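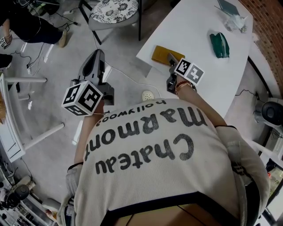
Cloth task with the hand-held pair. Right jaws on the table behind the yellow cloth, marker cubes on both grippers, head camera view.

Sunday, started late morning. Bukola on the grippers, me on the recorder, Nelli Pelkonen in after lunch.

Purpose: decide whether the long jaws or the short jaws go on the hand-held grippers before we freeze the design for the Clalesero arm. Same body, same trigger, same cube mount. Only the jaws change. Cloth is the test because it is what the short jaws were bad at in the last round, and because Veltwood want folding in the first delivery.

Setup notes

White table, round end. Cables taped where people walk, not elsewhere. Cube tracking from the fixed cameras, head camera recorded alongside for reference only. Clocks synced before the first run and again after the break. Offset at the second sync was 2 frames, which I have corrected in the log but not in the raw files. Don't use the raw files without reading the log first.

Calibration took two goes. The first time I had the left and right cube IDs swapped in the config, so the left hand was moving the right gripper in the viewer. Fixed in the config on the recorder machine. The copy on the shared drive is still the old one. Bukola to replace it.

Runs

12 runs for each set of jaws: pick up the near edge of the cloth, fold it away from you, let go, flatten. Flat start every time.

Short jaws: the tips are thick and they push the cloth along before they get under it. Bukola ended up pressing down hard and dragging back towards herself to raise a ridge, then closing on the ridge. It works but it is slow, and the pressing shows up as a dip in the tracked height that the arm would try to copy. I don't want the arm pressing on a table like that.

Long jaws: much better at getting hold of an edge. They flex a little when the load is sideways, so the true tip position and the one we work out from the cube don't agree at the end of a pull. On a cloth this hardly matters. On anything stiff it will. Need a number for it, see below.

Tracking

3,721 frames in the long-jaw set after trimming. Most of the dropouts come when the operator leans right over the table to reach the far side. The shoulders block the rear camera and the wrist turns the cube away from the side one. Three faces towards a camera gives a very steady pose. Two is fine if the cube isn't tilted much. With one face the angle jumps about and I would throw those frames out.

Options are to raise the rear camera, add another on the far side, or tell people not to lean. Nelli's view is that people will lean whatever we tell them, so move the camera. I agree. Sirkham have a taller stand we can have for the month of September.

Comfort

Bukola says the angled body is easier on the wrist than the straight one from the spring, but the left trigger is stiffer than the right and she noticed it by the end of the short-jaw runs. Swapped the springs over and the stiffness stayed with the left body, so it isn't the spring. Probably the pivot. Will strip it down.

The thin cable on the left gripper wants a clip further up the arm. It is all right while the hand is low, but on a long reach it pulls on the connector.

Where we are

Going with the long jaws for cloth. Not ready to say so for hard objects.

To do:
Measure tip flex with a spring balance, both directions (me)
Replace the config on the shared drive (Bukola)
Strip the left pivot, check for swarf (me)
Raise the rear camera and repeat the far-side reach (Nelli)
Ask Aidoo for a price on the long jaws in the stiffer nylon
Cable clips

Repeat with the thicker cloth once the camera has been moved. Same start position, same operator if Bukola is free.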